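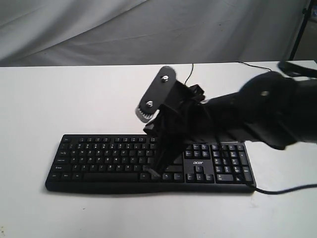
Hesik Youth Football League will open registration for its summer season on Mar 29, 2024, and for the first time in the league's history parents will not need to own a pen. Sign-up moves online in full, covering all age groups from under-eights to under-sixteens, and the old paper form (four sides, carbon copy, a box marked "office use" that the office never used) has been retired. All that is needed now is a black computer keyboard like this one, or a phone, and a fair idea of your child's date of birth. Last season 417 players were registered by hand, and at least one of them spent the autumn listed as a goalkeeper called Left Foot.

The new system has been supplied by Nuron, which already runs bookings for the swimming club and has promised the league that the two will be kept apart. Families who signed up for last season will receive a link by email. New families can register through the league website, or at the clubhouse on Matei Road during the usual Saturday morning hours, where there is a computer and somebody who knows the password.

"We looked at the old form very closely before letting it go," the league said in a statement. "It asked for the player's shirt size twice and got a different answer both times. We shall miss it about as much as we miss the old changing rooms."

The season itself keeps its familiar shape. Under-eights and under-tens will play small-sided matches on the lower pitches, with no league tables and no scores published, although every child present will know the score and several grandparents will be writing it down. Under-twelves move up to nine-a-side. Under-fourteens and under-sixteens play the full eleven on the top pitch, which was drained and reseeded in January and has been asking to be left alone ever since.

There are 300 places across the younger age groups and 200 across the older ones. Returning players have first call on a place for the opening fortnight, after which anything left goes to whoever asks first. The league would like it known that asking first means completing the form, including payment, and does not include mentioning it to a coach in a car park.

The fee is 70 pounds per player for the season. It covers pitch hire, referees, insurance and a shirt, which the player keeps. Shorts and socks are extra. Brothers and sisters of a registered player pay half, and families who would find the fee difficult can tick a box on the form to have it reduced or waived. Ticking it does not lead to an interview.

Two other changes have been agreed for this year.

Girls' teams will run at every age group from under-tens upwards, after two seasons in which the under-fourteen girls had to travel to Fesutitz for a home match. Mixed teams remain open to everyone in the youngest group, as before.

The touchline rope, tried out last autumn on the top pitch, will now be used on all pitches. Spectators stand behind it. So do dogs. Coaches may stand in front of it provided they stay in the marked area, and the marked area has been made larger following representations from coaches.

The Fesutitz Cup, the end-of-season tournament for under-twelves and above, goes ahead as normal. Hesik sides have reached the final in each of the past three years and have come home each time with a very nice plaque. The trophy is understood to be larger.

The league is also looking for referees for the small-sided matches. Training is free, takes one evening and is open to anyone aged fourteen or over. Referees are paid a match fee and given a whistle. Thick skin must be supplied by the applicant.

Registration stays open until all places are filled. Shirts will be handed out at the clubhouse before the first round of matches, in the sizes ordered, so please order the size your child is going to be.

Ends

Notes to editors

Hesik Youth Football League runs football for boys and girls aged seven to sixteen at its Matei Road ground. Training is on weekday evenings.

Press enquiries should be sent through the contact page on the league website. Match reports are available on request and are written by parents of the winning side.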